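Looking after old paperbacks at home

I love a battered adventure story, and the cheap school copies are the ones that need help soonest! Start with a soft, dry brush along the top edge, always working away from the spine. Musty pages do well shut in a lidded tub with an open dish of bicarb for 30 hours or so of peace and quiet.

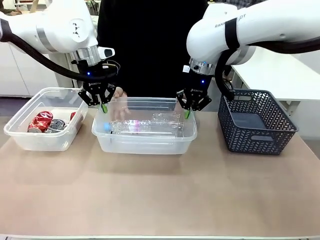

A clear plastic bin on the table.

Loose pages next. Run a thin line of PVA down the inner edge with a cocktail stick — far less than you think — and slip waxed paper either side.
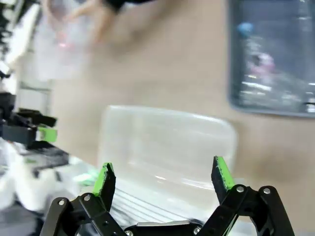
Then press the whole book under two heavy dictionaries overnight. Rafferty Wojcik rescued his granddad's river stories this way in September, and they open beautifully.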